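Household Textile Storage: Notes for the Humid Months

Members have asked for a repeat of the storage guidance first printed in the May issue. The text below replaces it.

Plant-fiber goods take up moisture from the air faster than most cotton cloth. A rush or straw item stored at high humidity will grow surface mold before it feels damp to the hand. Keep a hygrometer in the storage room and log the reading at 7 a.m. and again in the evening. Our test room at Bondano was logged this way through the wet season, giving 626 readings. The morning figure was the higher of the two in nearly every case.

Airing comes before storage. Hang cloth in shade with air moving on both sides. Brush woven straw along the weave with a soft, dry brush, including the seam where any fabric binding meets the fiber. Dust collects in that seam and holds water.

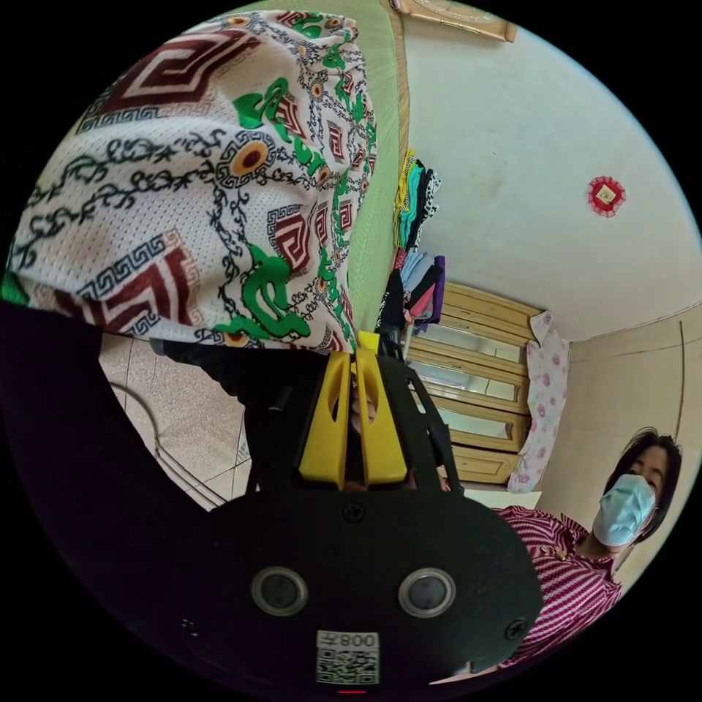
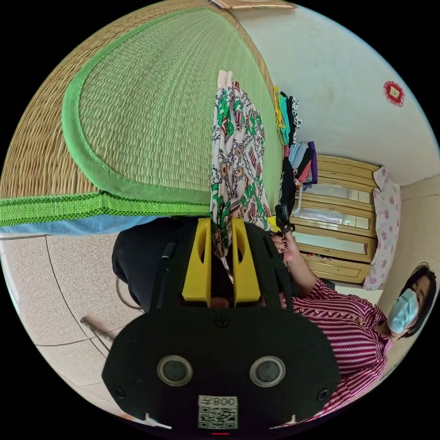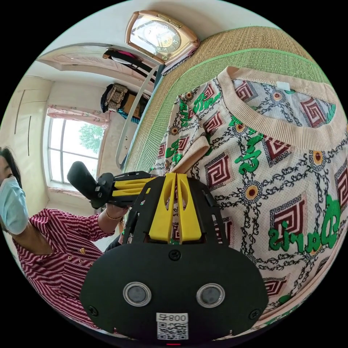 Second picture: woven straw mat with green fabric border, printed cloth hanging over one side.

Roll mats with the face outward. Folding breaks the fibers at the crease, and the break cannot be repaired. Tie with flat cotton tape at each end. Plastic film should not be used as a wrap; an old bedsheet is adequate.

Printed cotton should be stored apart from undyed goods. Place a sheet of acid-free tissue between layers, with no more than 5 layers to a stack. Refold every 20 weeks along different lines.

Desiccant: the Sostari reusable packs stocked at the Flarkus counter may be dried in an oven and used again. Weigh each pack when dry and write the weight on the pouch. Dry it again when the weight has risen by a fifth.

The Štěpánek storage chart has been reprinted in a run of 1,000 and is available at the counter. The earlier printing gave the wrong stack height for wool and should be discarded.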